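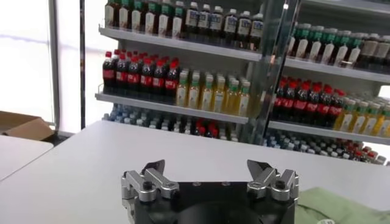
# Cell 2 equipment budget

Costs and planning notes for the bottle-handling cell at Lukance. Prices are in euros, before VAT. Maintained by Harish Sachdeva.

| Item | Supplier | Cost | Status |
|---|---|---|---|
| Two-finger gripper, spare | Troltia | 2,865 | quoted |
| Wrist camera and mount | Wernov | 1,761 | ordered |
| Controller upgrade | Troltia | 3,571 | on hold |
| Fingertip pads, one set | Szabó | 257 | ordered |

## Notes

- The Troltia quote lapses at the end of January. Delivery is six weeks from order.
- Pads are a running cost. Budget four sets a year and book them under consumables.
- The controller stays on hold until Gyula Pap has checked the cabinet wiring.
- Shelving and tables come out of the site budget and are left out here.

## Changes

Edit `budget.csv`, then rebuild the table with `make table`. Attach the quote as a PDF in `quotes/`.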